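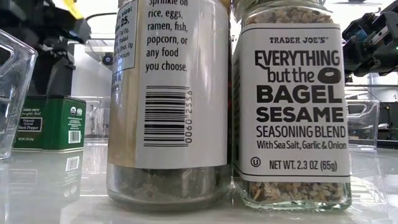
Could the section on adding items be placed ahead of the section on reports, a reader at the Temstead site asked, as new staff need it on their first shift? The order has been changed in this edition. Reports are now covered in Section 5.

Section 4. Adding Items to the Molluler Pantry Register

4.1 Before you begin

The Molluler register keeps a record of dry goods, seasonings and canned goods held in a shared kitchen. Each item is stored under its printed barcode and a shelf location. Items without a barcode are given a house number (see 4.4).

You will need:
- the handheld scanner, charged and paired as described in Section 2
- a user account with the Stock or Manager role
- the shelf plan for your kitchen

Note: A register holds up to 1004 item records. Kitchens that need more should ask Civbridge for a second register before the first is full. Records cannot be moved between registers after they have been closed.

4.2 Scanning a new item

1. On the home screen, select Items, then Add.
2. Turn the container until the barcode faces you.
3. Hold the scanner level with the barcode and press the trigger. On a round jar or can, line the beam up with the length of the container if the bars are printed sideways.
4. Wait for the single tone. The item number appears in the top field.
5. Compare the number on the screen with the digits printed beside the bars. Correct any difference by hand.
6. Enter the product name as it is to appear on the shelf list. Names may not exceed 37 characters, including spaces.
7. Select a group (Grains, Seasonings, Canned, Baking or Other).
8. Enter the shelf location and press Save.

If the scanner gives a double tone, the item is already in the register. Press Back and use Change Quantity instead. Do not create a second record under a different name.

If the scanner gives no tone after 3 attempts, select Type Number and enter the digits from the label.

4.3 Allergen and nutrition details

The register does not read ingredient lists. Allergen details must be copied from the container by the person adding the item and checked by a Manager before the item is released for use.

1. Open the item and select Details.
2. Mark each allergen named on the label.
3. Enter the serving size and sodium figure, if your kitchen records them.
4. Press Submit for Check.

CAUTION: Never copy allergen details from an older record of the same product. Recipes change without a change of barcode.

CAUTION: Where a label is torn, stained or unreadable, leave the item unreleased and place it on the holding shelf.

4.4 Items without a barcode

Goods that have been repacked, or bought loose, are given a house number from the range beginning at 200. The register offers the next free number automatically.

1. Select Add, then No Barcode.
2. Accept the number offered.
3. Print the label and attach it to the side of the container, not to the lid.
4. Write the date of repacking on the label in ink.

4.5 Accented names

Supplier and product names may include accented letters. Hold down the base letter on the screen keyboard to show the choices. Deliveries from Lương must be entered with the full spelling; entries under "Luong" are treated as a separate supplier and will not appear in the Friday order list.

4.6 Removing an item

Only a Manager may remove an item. Set the quantity to zero, select Close Record, and enter the reason. Closed records remain visible under History.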